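### 4.2 The late-release fault

We had expected most of our trouble to come from the grasp itself, and so the first weeks of work in the Drekthorpe kitchens went almost entirely into finger closing speed and pad friction. The runs that worried us in the end were of another kind. In these the gripper took hold of the dish well enough, carried it a short way across the room, and then let go of it in mid-carry, with no command to open anywhere in the log. Of the 474 carry runs we made in simulation, 52 ended this way, and we would like to spend a little time on them, as they taught us more than the successful ones did.

Our first guess was the contact model. Rounded, glossy dishes give the fingers very little to hold on to, and the solver we inherited from the Hirnov arm had been tuned on boxes. We raised the pad friction, then raised it again, and the drops went on much as before -- a discouraging couple of weeks, we don't mind saying. What finally helped was lining up the wrist view with the controller log, step by step, and looking at where the wrist was when the force reading began to sag. Figure 3 is a wrist view from the carry set, with the wrist rolled well away from level.

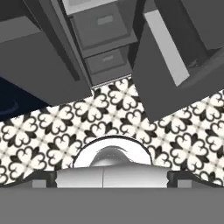 #### Figure 3. Wrist view during the carry task, with a white rounded object at the fingertips and the patterned kitchen floor beyond.

Once we sorted the runs by roll angle the pattern was hard to miss. The grip monitor, which we call Usman, estimates the load on the fingers by subtracting the weight of the gripper from the measured wrist force. It does this in the wrist's own coordinates, and the gravity term was refreshed only when a new motion segment began. If the wrist rolled partway through a long segment, the correction went stale, and the monitor slowly came to believe that the fingers were squeezing far too hard. It then eased them open, just as it had been built to do, for up to 200 milliseconds at a stretch. With a box that is often harmless. With a smooth dish it is usually enough to lose it.

The safety side of this deserves a plain word. The easing motion was added as a protective step, so it sat below the planner and was never written to the main log. A person reading that log would have seen a closed gripper from start to finish. We now record every change the monitor makes, and we refresh the gravity term at each control step. We also hold the fingers still whenever the roll rate passes a fixed limit -- a cautious choice, and one we may loosen once the Grundemell trials in June have given us some real drops to compare against.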